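Fake tulips, two vases and a lot of bending

Ilgın Kırmızıgül doesn't do fresh flowers. "Gave up years ago. They die, you feel bad, you buy more." She arranges artificial stems for rental flats and a couple of cafes, 84 orders last year, mostly tulips.

We met on 16th February at Drevura, the studio she shares. Tea first, then the table. She starts with the white vase, always, and does the pale heads before the pink.
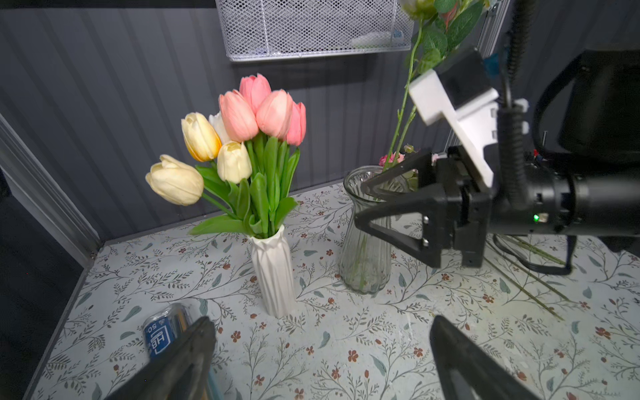
Sinan Tatlı thinks the pale ones should go in last, and that a bunch with every head upright looks like a shop display anyway. Kırmızıgül laughs at that. "He says it every time. But the leaning, yes - he's right about the leaning. Let one fall right out to the side."

Her method is quick. Bend the stem over your thumb, low down, never at the neck. Pull the leaves outward so they spill over the rim. Keep 2 or 3 pinks back untill the end, lying on the cloth where you can grab them.

"People jam it all in at once. Then its a cabbage."

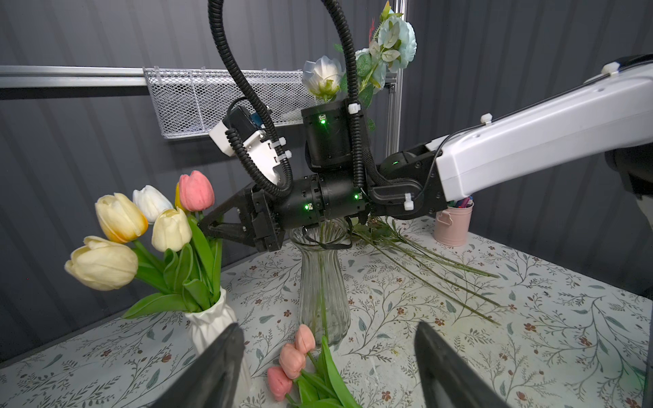

The clear vase problem

Glass is harder, she says. Everything shows. Glue, wire, the ends where you cut badly. She likes a ribbed one for exactly that reason, the lines break it up a bit.

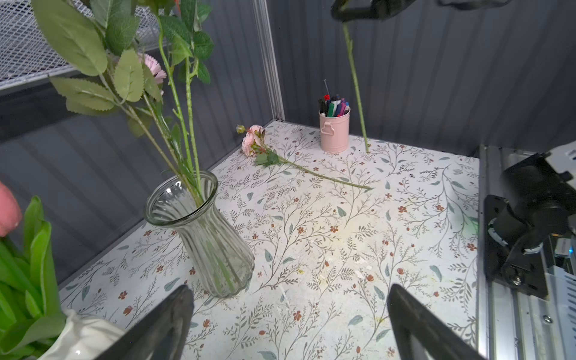 Kırmızıgül learned on roses, from an aunt, and still finds them the slow part of any job. She lays one down flat before deciding, the way the pink one is lying behind the ribbed vase with its bud off to the left, and looks at it from her chair for a while. Long stem, so the question is where to cut. "I wait. You can't put it back on."

Next up is a cafe order for April, 102 stems. All tulips? "Mostly. They asked for sunflowers. We're talking."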